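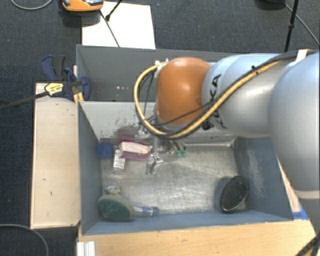
Reviews > Warehouse kit > Picking

Dalton picking kit: a month on the bench

January 29, 2026
By Lumturie Petkov

The Dalton kit is sold by Rulell as an add-on for firms that already own an arm. Ours went on a KUKA, with the hose and cables run along the outside.

Set-up took 2 days. The software then had to pick mixed goods from a metal-floored bin: a scrub brush, a black mesh item, shiny packets. Out of 402 tries, it missed 40. Clear wrapping caused most of the misses.

Tihomir Popescu of Rulell says an update due in October should help with that. The cable ties supplied are too short, and we used our own tape. Support replied to our emails within 10 hours.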